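About Cudgate Cooking School

We teach plain home cooking in the evenings, and we are wary of most of what gets said about cooking schools.
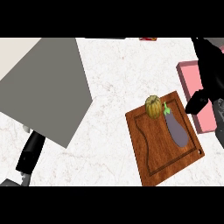
Jaanus Grīnberga wrote after his first term that he had expected secrets and got onions, and that he wanted to know when the secrets would start. They don't. Six weeks of knife work, stock, eggs, beans and bread is what we sell, and we doubt anyone can be made a chef in that time, whatever the brochures say.

Cudgate opened in November with 14 students and a secondhand stove. These days some 200 people a year take a course. We don't hand out certificates — employers never asked for them, and the frames cost money. We don't call our classes "journeys" either.

You may hear that you need a 300 dollar knife. We have yet to see the dinner that proves it. The same goes for superfoods, pink salt and most gadgets with a plug. Bring an apron and closed shoes.

A six-week course costs 110 dollars, groceries included. If you miss a class you can make it up next term, space permitting. Will you cook better afterward? Probably, if you practice at home. Students who don't practice tend to stay about where they were, and we tell them so at sign-up.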